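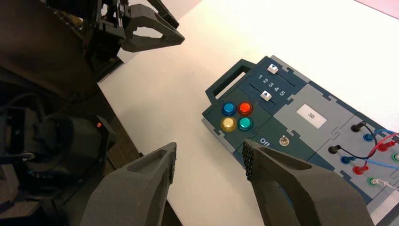 Re: [cell-upkeep] Grip pads on the two-arm cell

Hi all,

On Aug 4, 2023, Debashish Liyanage wrote:
> Has anyone found a good interval for swapping the studded pads on
> the fingers? Ours at Lamont start slipping on the small slider
> knobs long before they look worn. Also, do you redo the wrist
> camera calibration after every swap?

We had the same slipping on the Ostow cell and I blamed the pads for weeks! They were fine. The finger screws had backed out a hair, so the tips weren't meeting square and the knob just rolled out. Now I check the screws every 100 hours and change the pads at 15 weeks, both fingers on an arm together, even if one still looks good. I wipe them down with a damp cloth in between - no solvent, it makes the rubber go shiny.

As for calibration, I skip it for a plain pad swap. If a whole finger comes off, then yes, I redo it, and I run the toggle switch and the four buttons at half speed before I let it near the patch cables. Those plugs are the fussy part (I've bent two).

One more thing, look at your wrist cables while you're in there. Ours were rubbing at the joint housing and I only caught it because I had the cover off for something else.

What closing force are you running? We're at 88 in the Vimau settings page, up to 95 for the plugs.

Cheers from Prunuline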